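Re: Sorting of packaging, Prevness day room

> Could the centre confirm whether medicine cartons and snack bags may share one container? Room 10 has been doing so since November.

They may not. Cartons such as the light-blue one for Mecobalamin Tablets are to be kept on the table until checked. Empty snack bags go in the round blue basket.

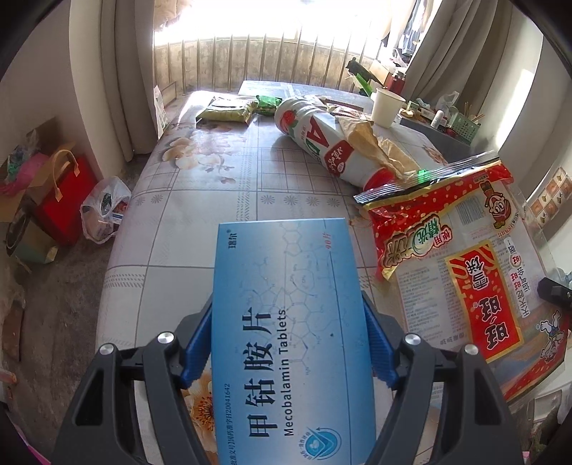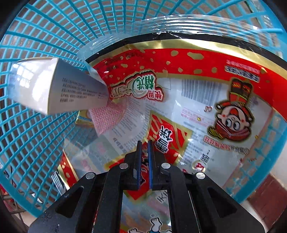
Hülya Karaca
Household Services, Prevness

The basket is emptied at 3 – please have all bags in it by then.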